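Cellar and tasting room notebook - Saturday, August

7:40 a.m. Checked the small tanks first. Tank 6 is still slow. Density has hardly moved since the last reading and the smell is a little eggy, so I gave it a splash rack and half the nutrient dose. Will look again tonight. If it is no better, the next step is a fresh yeast build-up, and I would like to avoid that this close to picking.

Tank 9 is dry by taste and by the strip. Topped it up from the keg and put the airlock back. Somebody left the lower valve cap off again. Please put it back on after pulling a sample, even if you are coming right back.

Barrel tasting, before coffee. The older Abbasi block wine is the best thing in the room. Dark cherry, a bit of dried herb, firm but not hard. The younger rows taste thin next to it and have a green edge that I don't think more oak will fix. I would blend no more than a third of them in. The new barrel is too loud, all vanilla and sawdust, and should be moved to the back row and left alone until after harvest.

Tried three trial blends with the same glass shape and the same pour:
A - all old block. Lovely, but there isn't enough of it to bottle alone.
B - two thirds old, one third young. Holds together. A little short at the finish.
C - half and half. Green edge comes through after a few minutes in the glass.
B is the one to work on. Next round, try it with a small addition of the press wine for length.
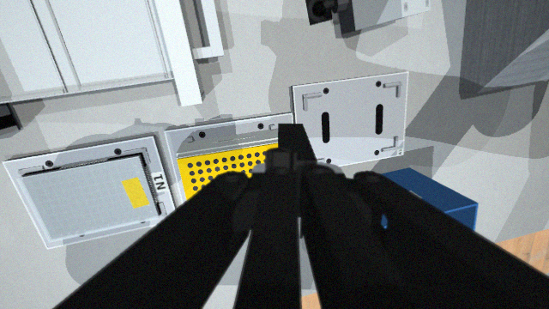
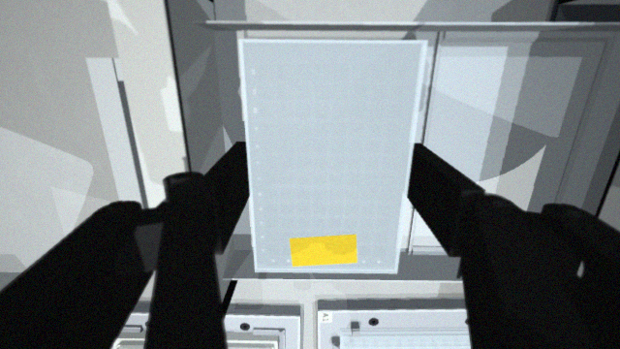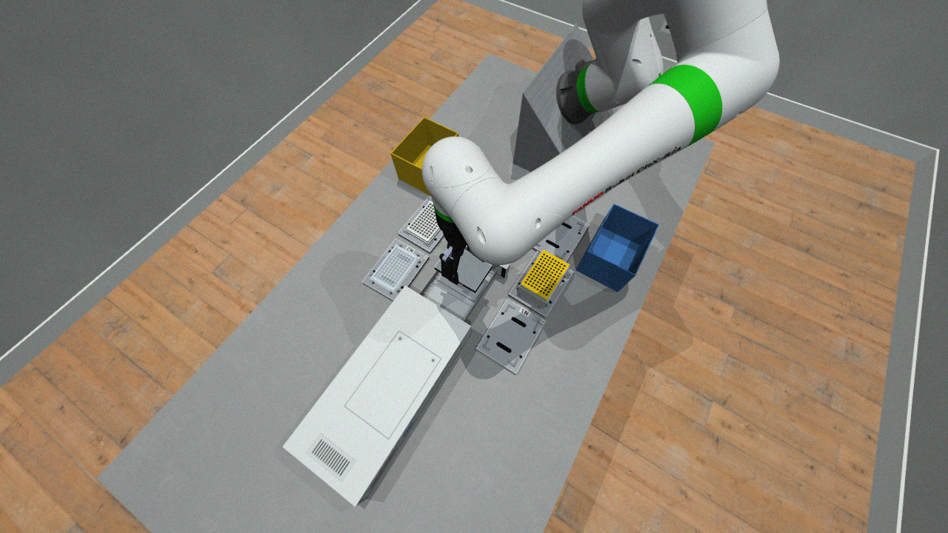 Filtration. Ran the white through the Prostex pads at the coarse grade. Rinsed with 100 liters of water first, and the last of the rinse still had a faint paper taste, so I kept going with another short rinse until it was clean. Pressure stayed low the whole way. The wine lost a little aroma right after, as usual. Taste it again in a week before deciding on the fine pads.

The Rotard pump is leaking at the inlet side. It is only a drip, but it pulls air when the hose is low, and you can hear it. Swapped the gasket for the spare and it is better. The spare was the last one, so order two.

Bottle count for the visitor room: 776 on the shelf sheet, which matches the stock book for once. The rosé will run out first. I suggest we take it off the short tasting and pour the white in its place, and keep the rosé for the lunch table.

Notes from the afternoon tasting. It was warm on the terrace and the reds were being poured too warm. People liked them more after we put the bottles in the cool room between groups. The goat cheese from Clutora went well with the white and badly with the barrel sample. The fig bread was gone in about 9 minutes, so cut it smaller or bake more.

6:15 p.m. Tank 6 again. Smell is mostly gone. There is some activity at the surface and the density is down a touch. Leaving it alone overnight with the jacket off.

To do:
Order pump gaskets
Move the new barrel
Pull press wine sample for blend B
Wash the terrace buckets, they smell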